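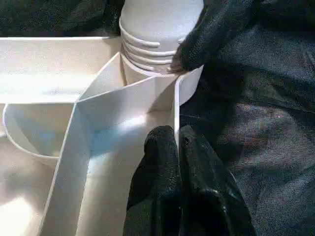
Datasets / Periodontal

Westerberg Furcation Charts, data card

Summary
Periodontal charting records for 307 adult patients, collected at 17 general practices and one teaching clinic. Each record holds probing depth, recession, bleeding on probing, mobility and furcation grade. Tabular data only. Radiographs are not distributed. The collection closed in February and no further patients will be added.

Files
charts.csv has one row per site. patients.csv has one row per patient, with age band, smoking status and diabetes status. recall.csv lists repeat measurements taken within 48 hours by a second examiner. Tooth numbers follow FDI notation. Missing teeth are coded NA; a site that could not be probed is coded -1. Do not average the column before dropping these. 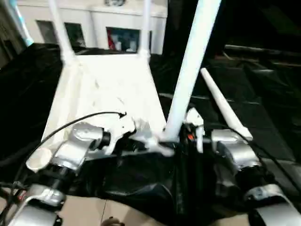

Furcation grade is recorded at molars and upper first premolars and is the field with the poorest agreement between examiners. Most of the trouble is in the upper jaw, where the entrances sit between roots that point upward and partly hide one another. An examiner reaches that space by feel, with a curved Furnine probe. Grades run 0 to 3. Where the two examiners differed, both values are kept and the column grade_final is left blank.

Probing depths are in whole millimetres, rounded down. Charts were entered in Flultetik and exported with Grelulora; the export swaps mesial and distal for lower left molars in versions before the current one. Older copies should be discarded.
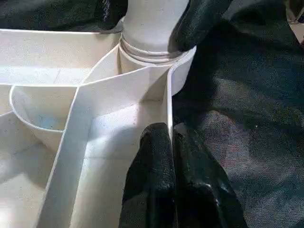 Known limitations
Patients with orthodontic appliances or full-mouth implants were excluded. Third molars are charted inconsistently. Rural practices are under-represented.

Licence and contact
Non-commercial research use. Corrections to Shewit Chala, data maintainer, quoting the row ID and file version.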